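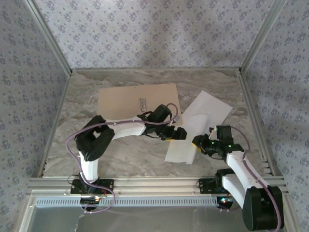

Wallpaper seams opening in winter, paste-the-wall vinyl
Forum: Walls and Ceilings

smurali_d
Small floral print over skim-coated drywall, hung in January. Seams are opening on the exterior wall only, widest near the baseboard. Paste was Stetton ready-mixed, straight from the tub. Primer was Kamath acrylic, one coat. Room is at 68 by day and drops at night. Is this paste failure or paper shrinkage?

coltside_paper
Shrinkage. Ready-mixed paste carries a lot of water. If the backing expanded before you butted the seams, it pulled back as it dried. Measure the gap at three heights before doing anything else.

smurali_d
Widest gap is 2 mm. Top third is tight.

plumbline215
I disagree with shrinkage. Paste-the-wall backing is nonwoven and barely moves. A gap at the bottom of an outside wall points to cold plaster and slow cure. Check the surface temperature first thing in the morning.

coltside_paper
Nonwoven moves less than pulp. It still moves if the strip was stretched around a corner.

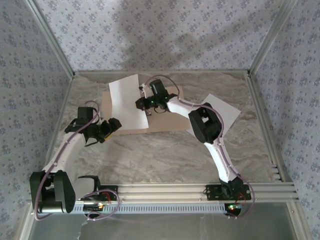
Sharada Warrier
Did you size the wall or only prime it? One coat of acrylic over fresh skim can leave dry patches, and those take the water out of the paste before the seam sets. I had the same fault on 11 strips and rehung them over a second coat of primer.

smurali_d
Primed only. The skim had nine days to dry.

plumbline215
Nine days in winter is short. Put a meter on it.

coltside_paper
Agreed on the meter. Leave the seams alone until the reading is stable, then use Wotular seam adhesive and a flat roller. It won't close a 2 mm gap. That strip has to be rehung.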